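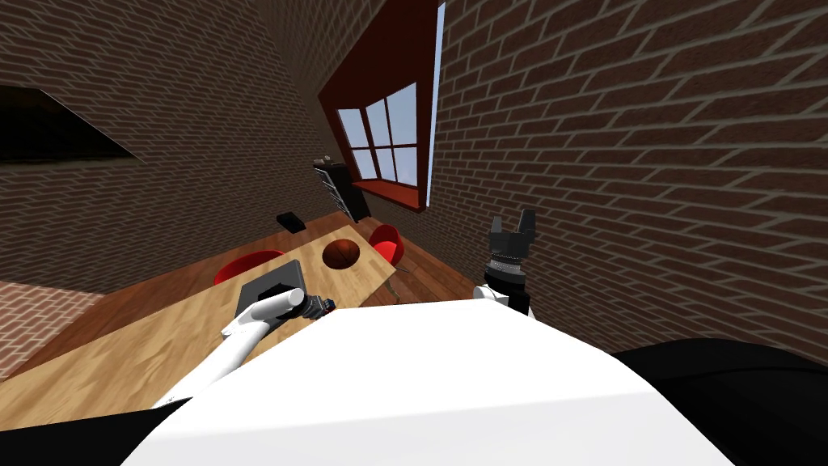 Jorkberg sim room, keep or bin the short demos?

dradareck47: We have 3790 demos in the sim room. Nearly 47 are very short. I'd bin them.

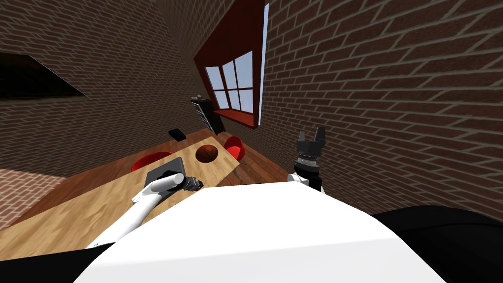 Sandberg: Keep them. The model needs short ones as well, or it learns to dawdle.

dradareck47: It also learns to stop early. We had that in June.
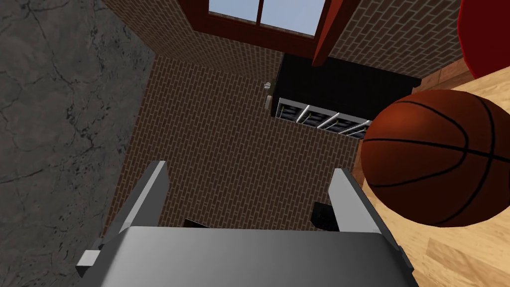 Vidar Kristiansen: Was that the wrist view or the head view? I'd check both before deleting any.

Sandberg: Both. I still say keep.

drunis23: Bin them and record 23 new ones. Two evenings' work.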